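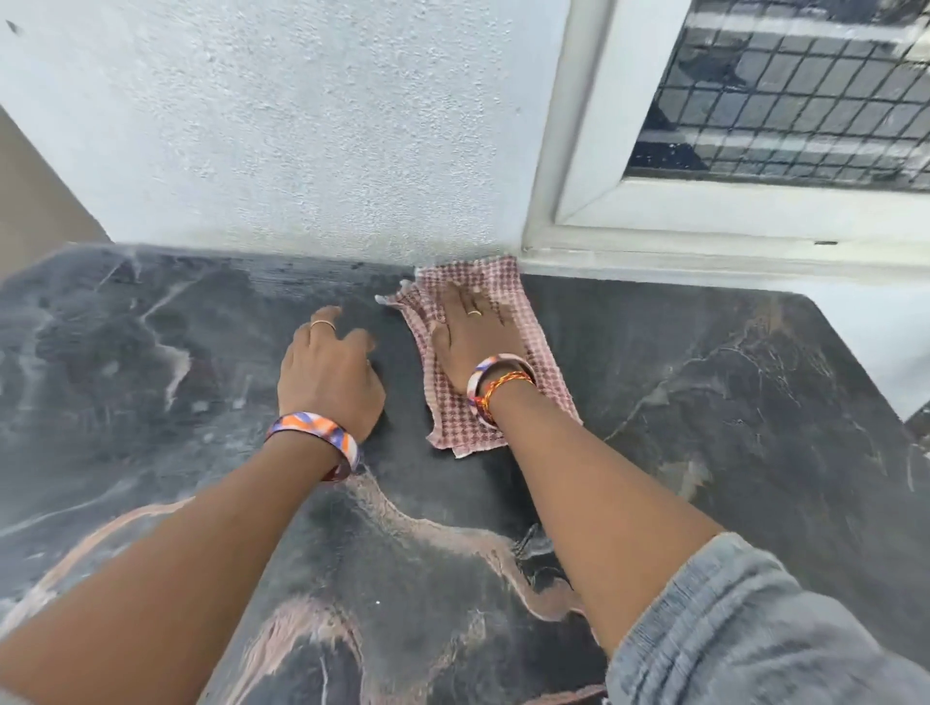 I have put the worktops first this time, because they are what the people who use this kitchen ask me about most, and because I always seem to run out of puff by the time I reach them at the end. The stone at Tillside is lovely to look at and a bit of a rascal to inspect -- dark grey with those pale veins wandering through it, so that a dried drip of milk can pass for part of the pattern until your sleeve sticks to it. Please look along it from the side as well as from above. The place to be fussy about is the back edge, where the stone meets the white wall and runs up to the window frame, and a thin cloth pushed right into that corner with a flat hand, like the pink and maroon checked one, does far more good than any amount of spraying. Crumbs collect there, and so does the damp.

This is the January round for the shared kitchen, done between 9.30 and noon, with Lok-yiu Yu reading out the list and me writing. I have kept to the usual order after the worktops. **OK** means leave it be, **Watch** means look again next month, and **Do** means somebody's name is against it.

## 1. Worktops and the window corner

- [ ] Surface clean along its whole length, back edge included -- **Watch**. There is a line of grey dust along the back edge.
- [x] No chips or cracks on the front edge -- **OK**. I ran a fingertip along it, gently, and Lok-yiu did the same after me.
- [ ] Sealant between stone and wall sound -- **Watch**. It has gone a little thin to the left of the window. It still holds when pressed, but I'd like it looked at again once the weather has warmed up.
- [x] Window opens and stays open on its catch -- **OK**, though it needs a firm hand.
- [x] Nothing stored in front of the window catch -- **OK**

A word on cleaning products while we are here. Please use warm water and a small drop of washing-up liquid on the stone, then wipe again with clean water and dry it off. Vinegar and lemon cleaners are not for this worktop, however nice they smell, and I found a bottle of the lemon sort under the sink, which has gone into the high cupboard for doing the kettle.

## 2. Cloths, sponges and tea towels

- [x] Separate cloths for worktops and for floor -- **OK**
- [ ] Cloths changed daily -- **Do** (Benjie Maglaya to put a fresh pile out each morning)
- [x] Tea towels hung well clear of the hob -- **OK**
- [ ] Worn cloths taken out of use -- **Watch**

I know I go on about cloths, and I know everyone has a favourite. A frayed edge is no crime and I shan't be confiscating anything, but loose threads do catch on the tap and end up in the plughole, so a cloth that has begun to come apart might like an easier life in the shoe-cleaning box. Thirteen went through the hot wash after the last lunch club and two of those were past saving.

## 3. Sink and taps

- [x] Hot tap runs hot within a minute -- **OK**
- [x] Cold tap shuts off fully -- **OK**, and thank you to Cheuk-hei Huang for the new washer, it's a pleasure to turn now
- [x] Plughole clear, strainer in place -- **OK**
- [ ] Cupboard under the sink dry -- **Watch**. There was a faint ring on the shelf paper which may be an old one. We have changed the paper, so any new mark will show up nicely.
- [x] Cleaning products upright, lids on, labels facing out -- **OK**

## 4. Hob and oven

- [x] All rings light or heat as they should -- **OK**
- [x] Oven door closes without being leaned on -- **OK**
- [ ] Extractor filter free of grease -- **Do** (me, Selim, and I am sorry, it was mine last month as well)
- [x] Pan handles can be turned inwards with every ring in use -- **OK**
- [x] Fire blanket on its hook and easy to reach -- **OK**

Lok-yiu pointed out that the oven gloves have been living on top of the microwave, where the shorter members of the lunch club can't get at them. They are now on the hook beside the oven. If you find them anywhere else, please pop them back.

## 5. Electrics

- [x] Kettle and toaster leads in good condition -- **OK**
- [x] No leads trailing over the front of the worktop -- **OK**
- [x] Plugs and sockets free of scorch marks -- **OK**
- [ ] Toaster crumb tray emptied -- **Do** (Yee-man Chien, who very kindly offered before I had finished the question)

Please switch off and unplug the kettle and toaster before wiping underneath them, and let the worktop dry before they go back. Keep a wet cloth away from the sockets altogether. A dry one will do for the dust.

## 6. Floor and walkways

- [x] Floor dry and free of spills -- **OK**
- [ ] Mat by the back door lies flat -- **Do**. One corner curls up, and I caught my own toe on it while carrying the clipboard. The Flomunstead hall has a spare with a rubber back that they are happy to let us have.
- [x] Back door opens fully from inside without a key -- **OK**
- [x] Step stool steady, feet not worn -- **OK**

## 7. Fridge and dry stores

- [x] Fridge at 5°C or below -- **OK**
- [x] Raw meat on the bottom shelf, covered -- **OK**
- [ ] Everything opened has a date on it -- **Watch**. There were two jars without one, both chutney. I have my suspicions but the chutney is very good.
- [x] Flour and rice in lidded tubs -- **OK**

The label roll has moved to the drawer nearest the fridge, along with a pen that works. The Tullby order comes next month and has 18 new lidded tubs on it, so please don't buy any more yourselves in the meantime.

Signed off by S. Ekinci and L. Yu, 12.05. Copy pinned inside the tall cupboard door, second copy to Yee-man for the folder.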